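Progress report, shape sorting and first maths kits
To: Shetty Fund, small grants desk
From: Sudheer Alva, Preludton Toy Library
18 Oct 2020

Hi all, sorry this is brief, I have a van to load. Main points first, money further down.

Where we are
Kits packed and out on loan: 15. That's the full first batch. Five went to the Clisano playgroup, the rest to families on the waiting list. Second batch half done. Bags are sewn, cards printed, blocks still coming in dribs and drabs.

We closed to walk-ins in the spring like everyone else, so loans are by doorstep pickup. Slower. More phone calls than I planned for. Parents don't get to try a kit before taking it home, so the card inside has to do more of the explaining. Rewrote it twice. Current version is one side, big type, four games, no jargon.

What changed from the plan
The February application said painted wood blocks. Dropped those. Paint chipped when we started wiping everything down between loans, and a chipped block can't go back out. Switched to plastic with a matte finish from Surix. They wipe clean and the kids can grip them. Color goes all the way through as far as I can tell from the one I sawed in half.

Also dropped the lidded tray. Lids warped, hinges pinched. A plain flat board does the job and stacks better in the cupboard.

Money
Grant: $2000
Spent to date: $1191
Most of that is blocks and boards, then fabric for the bags, then printing. Receipts are scanned and in the shared folder, except the one for thread which I still need to find. Remainder is set aside for the second batch and replacment pieces. No overspend expected.

Feedback so far
Mostly good. The three year olds go straight for sorting by color. Older ones want to build, and get cross when the star won't balance on anything. One mom asked for a harder game so we added "odd one out" to the card. Two families kept a kit past the due date and asked for it again, which I'm counting as a yes.

Complaints: a bag drawstring too long (shortened on all of them). One missing block, found later in a boot. The card didn't say which age to start at, now it does.
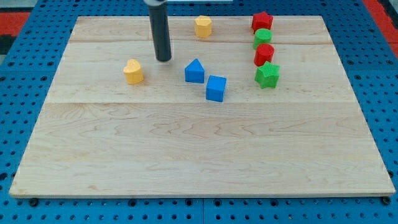 Choosing the shapes took longer than it should have. I wanted flat faces so they stand up on their own and don't roll off under the sofa, and colors a child can name without help. Eight blocks on the pale board, two each of yellow, blue, red and green, and there's still plenty of bare wood at the near side for a child to pull pieces down into. The yellow pair is a heart and a hexagon, so same color doesn't mean same shape, and that is the whole of game two. Blue is a triangle and a cube. The red star is the favorite by a mile.

Next
- finish bags for batch two
- get the card translated, have a quote, waiting on a second
- check the boards that come back for rough edges, sand if needed
- short phone survey with the first families, questions drafted

One thing I need from you: can leftover money go on postage? A few families have no car and pickup isnt working for them. A yes or no by email is fine.

Sudheer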